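Pladden Lunch Club: how June went
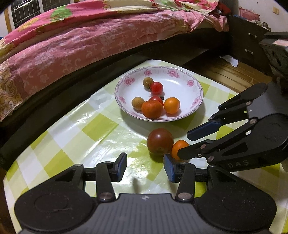

Longans and tomatoes on the checkered cloth.

Hi Evanthia, you asked for a short one this time, so I'll try! We served 166 lunches in June, which is our best month so far, and the Saturday sitting has got so popular that we've added a second one at 1:30. We had 11 new faces too, mostly from the Pryor end of town (the bus change helped a lot).

Money next. The Kastero grant covered food and the hall, and I've got enough left for July if the gas bill behaves. The fridge repair went over what I'd put down, sorry, the invoice is in the folder. I'd like to move a bit across from printing to pay for it, if you're okay with that?

Two things are behind. The Dutham pick-up still isn't sorted, and I haven't finished the allergy sheets. Chunhua Zeng is redoing those with me in bigger type, and they already look so much better than mine did.

Can you let me know about the printing money before we order for July?

Last updated: Saturday, 4:10 pm
2 comments
2 shares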